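Netum 의류 접기 평가 키트
연구실용 장비 / 부드러운 물체 조작 연구

제품 개요

Netum은 로봇이 옷을 접는 방법을 학습하고 평가하기 위한 장비 세트입니다. 손목 카메라, 머리 카메라, 기록 소프트웨어, 그리고 시험 절차를 설명하는 문서로 구성되어 있습니다. 로봇 팔 본체는 포함되어 있지 않습니다. 이미 평행 그리퍼가 달린 팔을 가지고 있는 연구실에서 사용하는 것을 가정하고 만들었습니다.

저희 Skevstead는 처음에 이 세트를 판매할 계획이 없었습니다. Ovex라는 학습 방법을 개발하는 동안 내부에서 사용하던 장비였습니다. 논문의 결과를 다시 실험하고 싶다는 문의를 여러 연구실에서 받았고, 그 때문에 같은 조건의 장비를 제공하기로 결정했습니다.

Ovex 방법에 대하여

Ovex는 두 개의 시점을 서로 다른 목적으로 사용합니다. 머리 카메라의 영상에서는 옷 전체의 윤곽과 방향을 추정합니다. 손목 카메라의 영상에서는 접힌 선, 밑단의 박음질, 목둘레의 골지와 같은 작은 단서를 찾습니다. 두 결과는 한 개의 상태 벡터로 합쳐지고, 정책은 이 벡터를 보고 다음에 잡을 위치와 놓을 위치를 출력합니다.

기존의 많은 방법은 위에서 본 영상 하나만 사용합니다. 이 경우 옷감이 두 겹으로 겹친 부분에서 잡는 점이 자주 틀립니다. 윗겹만 잡아야 하는데 아랫겹까지 잡거나, 반대로 두 겹이 필요한데 한 겹만 잡는 오류입니다. 저희는 이 오류를 "겹 오류"라고 부르고, 평가표에서 따로 기록합니다. 색이 균일한 옷은 겹의 경계가 영상에서 약하게 나타나므로 특히 주의가 필요합니다.
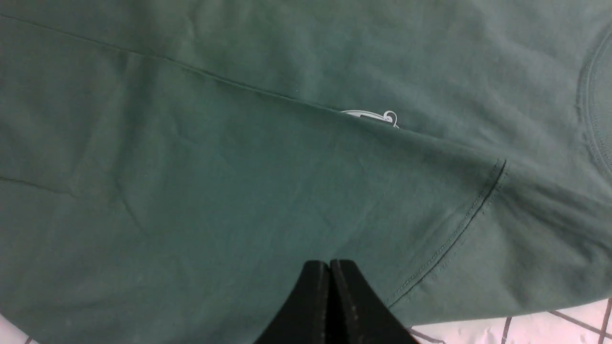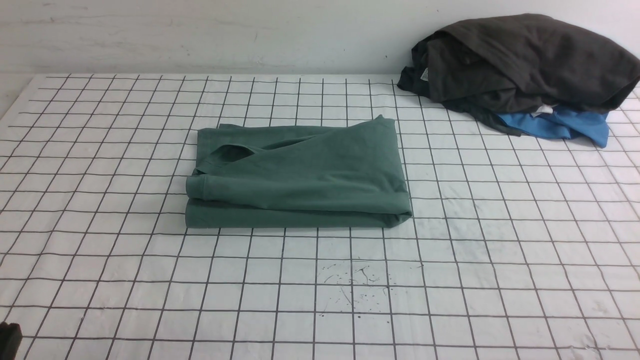
녹색 옷을 다루는 작업의 근접 시점과 작업면 전체 시점

시험 결과

평가에는 접기 시도 1,000회를 사용했습니다. 그중에서 803회가 성공으로 판정되었습니다. 성공의 기준은 마지막 상태의 외곽선이 목표 사각형과 충분히 일치하고, 소매가 사각형 밖으로 나오지 않는 것입니다. 중간에 사람이 옷을 손으로 고친 시도는 모두 실패로 계산했습니다.

실패의 원인은 한 가지가 아니었습니다. 겹 오류가 가장 많았고, 그다음은 옷이 그리퍼에서 미끄러지는 경우였습니다. 두꺼운 옷감에서는 접은 부분이 다시 펴지는 일도 있었습니다. 이 마지막 문제는 현재의 방법으로 잘 해결되지 않습니다. 정책은 놓은 직후의 모양만 확인하고 천천히 펴지는 움직임은 보지 않기 때문입니다. 다음 버전에서 놓은 후의 확인 단계를 추가할 예정이지만 날짜는 아직 말씀드릴 수 없습니다.

손목 카메라를 끄고 같은 정책 구조를 다시 학습시킨 비교 실험도 했습니다. 반팔 옷에서는 차이가 작았으나 긴팔 옷에서는 차이가 분명했습니다. 소매를 몸판 위에 접은 다음에 소매 끝을 다시 찾는 단계에서 주로 실패했습니다. 자세한 표는 기술 문서의 부록에 있습니다.

구성품

손목 카메라 모듈 및 고정 브래킷
머리 카메라 모듈 및 높이 조절 지지대
카메라 동기화 장치
기록 및 재생 소프트웨어 (연구용 라이선스)
시연 데이터 100개
평가 절차서 및 평가표 양식

시험용 의류는 포함되지 않습니다. 사용자의 연구실에서 준비해 주십시오. 평가 절차서에 권장하는 옷의 종류와 크기가 적혀 있습니다.

설치와 보정

먼저 두 카메라를 고정하고 동기화 장치에 연결합니다. 그다음 소프트웨어의 보정 메뉴에서 작업면의 네 모서리를 지정합니다. 작업면에 일정한 간격의 격자가 있으면 자동 보정을 선택할 수 있습니다. 격자가 없는 면에서는 수동 보정만 가능합니다.

보정은 카메라의 위치를 바꿀 때마다 다시 해야 합니다. 손목 브래킷의 나사가 조금 풀린 상태로 시험을 계속하면 잡는 위치가 한쪽으로 치우치게 됩니다. 저희도 1월의 시험에서 이 문제를 늦게 발견하여 하루의 기록을 전부 버렸습니다. 시험을 시작하기 전에 나사를 확인하시기를 부탁드립니다.

조명은 확산광을 추천합니다. 강한 직사광은 주름의 그림자를 진하게 만들고, 그림자가 접힌 선으로 잘못 인식될 수 있습니다.

호환성

Kawaguchi 평행 그리퍼용 브래킷이 기본으로 제공됩니다. 다른 그리퍼를 사용하시는 경우에는 주문할 때 손목 부분의 도면을 보내 주십시오. 도면을 받은 후 5일 안에 제작이 가능한지 답변을 드립니다. 흡착식 그리퍼와 다지 손은 지원하지 않습니다.

기록 파일은 영상, 관절 각도, 그리퍼 열림 정도를 같은 시간 축에 저장합니다. 파일 형식의 설명은 공개되어 있으므로 자체 학습 코드에서도 읽을 수 있습니다.

주문 및 문의

견적은 대학과 기업에 따라 다릅니다. 소속 기관, 사용할 팔과 그리퍼의 모델명, 연구 목적을 간단히 적어서 문의 양식으로 보내 주십시오. 방법에 관한 기술 질문은 Ourania Spanos가 담당합니다. 영어 또는 한국어로 쓰실 수 있으며, 한국어 질문의 경우 답변이 조금 늦어질 수 있습니다.

페이지 최종 수정: 2021년 7월 26일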